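Old office computers, opened up -- a small gallery

2 min read
19 shares · 6 comments

In January I began to repair old desktop computers at my bench in Drurville, mostly in the evenings. English is my third language and computers are maybe my fourth, so please forgive me if a word is not the right one. I put on this page the pictures which I like most, with a line or two for each. The towers come from Edden, a small shop which clears out offices and sells me the grey and black boxes nobody wants any more.

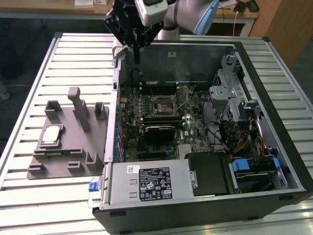
The Dell tower on its side, with the side panel off. The processor socket is empty and the silver lever stands beside it. I like the blue parts, they tell you where to put your fingers. 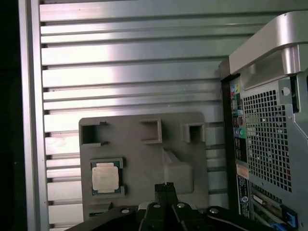
A processor in its square place in the grey tray. The metal on top is a little scuffed.

I learned on these machines that the processor is the part you must respect the most. It goes into the socket in one direction only, and you look for the small marks at the corner before you put it down. You do not push. If it does not sit flat by its own weight, you lift it straight up and look again. Only then you close the frame and bring the lever down, and the lever needs more force than a beginner expects. The first time I did it I closed my eyes, and I do not recommend this.

For the old paste I use a coffee filter and a few drops of isopropyl alcohol. Paper towel leaves small fibres behind. I clean from the outside to the centre, so that the paste does not travel over the edge to the green part. The new paste I buy from Kuipers, the electronics counter near the train station, in the small tube. One tube is enough for many computers if you remember to put the cap back on -- I have forgotten it 2 times this year.

The memory I test one stick at a time, and I write the result on masking tape. It is slow work, but I once spent 3 evenings searching for a fault which was only a tired memory stick, and I do not want to repeat this.

When a computer is ready, it goes to Sometach, the neighbourhood centre, where people come to practise typing and to write their job applications. They have asked for a few more before winter, and also for keyboards with all the letters still readable. If you have such a keyboard at home, in any colour, please leave it at their front desk on a weekday.

Page updated 2018-09-05

Share this page · 6 comments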